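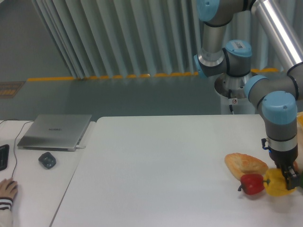 The arm with the yellow pepper, bread roll and red pepper next to it.

Diary > Machines > Kitchen chores
Last updated: February
Sunday, by Rosaura Agudelo

Back from Trinora with a headache and no change of heart. Milagros Ñahui has been after me since before the holidays to come and see the arm, and she is sure we'll all have one putting the groceries away before long. I said I'd believe it when it could do my kitchen – the one with the drawer that sticks and the bag of onions on the floor.

What I got was a white table and a pale curtain. It's a handsome thing, I'll give it that, all silver tubes and blue caps. But a pepper on a bare table is the easy part of the job.

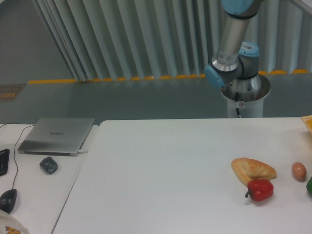 Bread, red pepper and egg on the big table, laptop on the other one.

Milagros told me 96 tries out of 100 is what they're hoping for. I asked what happens to the other four when they're eggs. She laughed and went to get coffee.

I kept thinking about the egg.
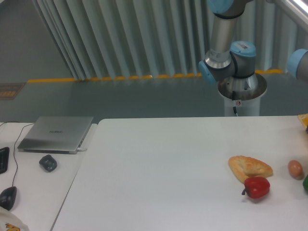

My mother could unpack a week's shopping in the time it takes to boil a kettle, talking on the phone the whole way through. She never stopped to think which thing was on top of which. A pepper against bread, an egg close by, something green beside that – she'd have had it all in the fridge and gone on to complain about the price.

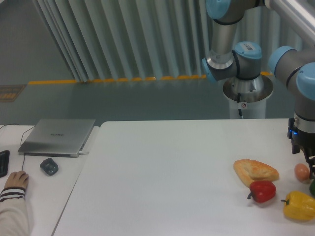 So I'm still a no. I can see it sorting parts in a shop, same part, same spot, all day long. Putting away food in a house with a dog and a grandchild, no. Milagros bet me 30 dollars I'll change my mind by next February, and I took it. Must remember to call her about the casserole dish.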